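The Long Second Life of a Pair of Fingertips

By Zorica Radonjić

The first thing Lợi Châu does in the morning, before coffee and before answering anybody's messages, is squeeze the gripper shut and let it go again, maybe a dozen times, with his head tilted like a man listening to a car he might buy. He looks after the hand-held grippers for a small outfit called Tillero, and he has come to trust his ears a good deal more than the checklist, although he wrote the checklist himself and is rather proud of it.

I had asked to spend a few days following one gripper, just one, from the workbench out to the table where it does its picking up and putting down, and then back to the bench again. Lợi thought this was a funny thing to want. He said it would be like following a screwdriver. But he made room for me on the spare stool, and by lunchtime he was telling me things about pivot screws that I don't think he had ever had the chance to tell a living soul. 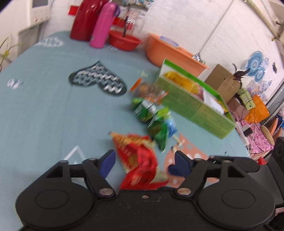

The pivots, he says, are where the trouble starts. Leave them a hair too loose and the fingers wander, so the pads meet a little crooked and a thin packet slides out sideways. Tighten them too much and the linkage drags, and the person holding the tool gets a sore hand by midafternoon (and a sour mood shortly after). He turns each one until it just begins to resist, backs it off by what he calls a whisker, and then puts a dot of paint across the head so he can see at a glance if it has moved. The paint comes in a tiny bottle from Wuris, the hobby shop near his apartment, and he buys 3 at a time in case they stop making the color.

Then there are the fingertips, which he speaks of the way my grandmother spoke of good stockings. They wear, they pick up grease and crumbs, and they go shiny in the middle long before they look tired at the edges. Lợi used to change them every 2,000 grasps because somebody had once written that number on a whiteboard. These days he goes by feel and by a notebook. One pair gave up at 504, after a rough week with gritty cardboard, and another pair went on so long that he kept them in a drawer afterward out of respect!

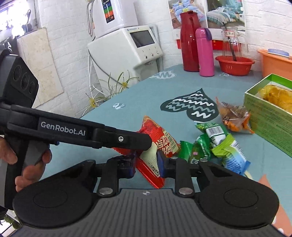

Snack food is a tougher test than it sounds, and Lợi likes it for exactly that reason. A block of wood will forgive nearly anything, but a slippery little bag will tell on you if the pads are dirty or one side is closing ahead of the other. He likes to check the grip straight on, with the two blue tips closed on something like that red packet, and he looks for puckers in the wrapper running off to one side. If he sees them, the tool goes back to the bench. The person using it is usually the last to notice, he told me, since a hand is very good at making up for a bad tool without mentioning it to anyone.

The cleaning is plain enough that you could teach it to a child. He wipes the pads with a barely damp cloth, never a soaked one, and dries them with another. The camera lenses get a cloth of their own, kept in a sandwich bag with a stern label. He learned that lesson back in February, when a bit of pad grease found its way onto a lens and an entire afternoon of recordings came out looking as if they'd been made in fog. He redid all of it himself, around 40 short recordings, and he still winces when it comes up.

On my last afternoon one of the arms had developed a faint click. Lợi had the thing apart in no time, with the screws lined up on a saucer in the order they came out, and he went over every joint with a magnifier before he found a speck of grit sitting behind a washer. He blew it out, put everything back, added his dots of paint and handed the gripper to me. I squeezed it a dozen times with my head tilted. I couldn't hear a thing, but he was still frowning a little, and he asked for it back.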